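9 de agosto

Vaya día. Ayer la célula de Ellmont se paró en seco por un fallo del brazo (el que llena los botiquines de Clindia) y hoy me ha tocado a mí hacer a mano lo que hace la máquina, para ver en qué punto se tuerce la cosa. El registro dice error 1226, pérdida de agarre, y luego nada más. Lo malo es que no perdió el agarre: siguió apretando con la pinza cerrada y la parada de seguridad tardó 2 segundos en entrar. ¡Dos segundos! Con una mano cerca no quiero ni pensarlo.

Total, que he cogido un botiquín vacío, lo he abierto en la mesa y he puesto todo el material a la derecha, revuelto, tal como le llega al robot.

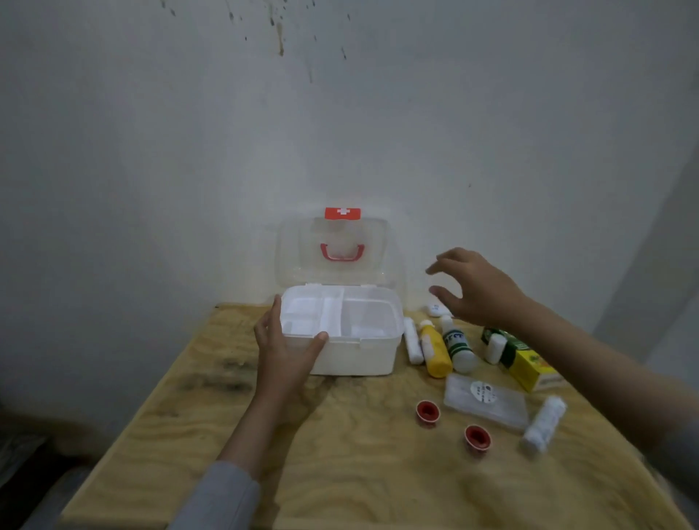 El botiquín vacío y el material al lado, antes de meter nada.

Lo primero que se nota haciéndolo una misma es que la mano izquierda no suelta la caja. La sujeto por la esquina sin pensarlo, y el brazo de Harms no tiene con qué sujetarla – solo un tope por detrás, que desde marzo baila un poco. Si la caja se mueve, la pinza baja donde no toca y aprieta contra el borde. Lo avisé entonces y me dijeron que entraba en tolerancia. Pues ya.

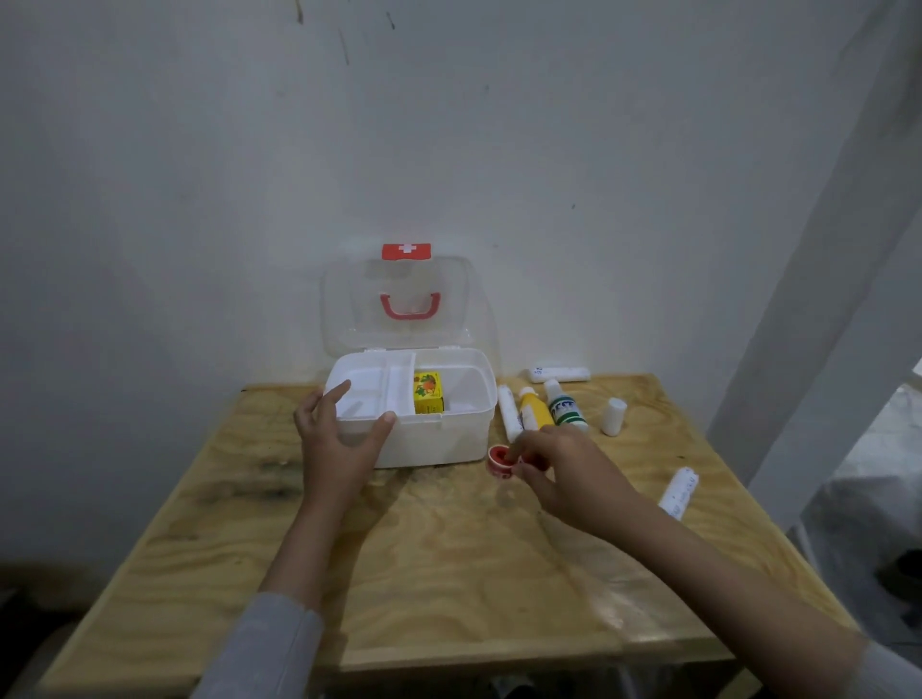

Última modificación de esta entrada: 9 de agosto

Luego están las piezas redondas y pequeñas, las rojas y blancas. Yo las pellizco con la punta de los dedos y listo, pero la pinza viene ajustada al 100 % de fuerza para los rollos largos y nadie le cambia el valor entre una cosa y otra. Repasando el histórico he visto 12 avisos iguales, todos borrados con el botón de rearme. Me he puesto de bastante mal humor, la verdad.

He escrito a Aseva para que no arranquen la célula hasta que revisen la parada y el tope. Todavía sin respuesta. Mañana llevo yo el calibre, que el de allí no aparece nunca, y pido que me dejen ver el cableado de la puerta.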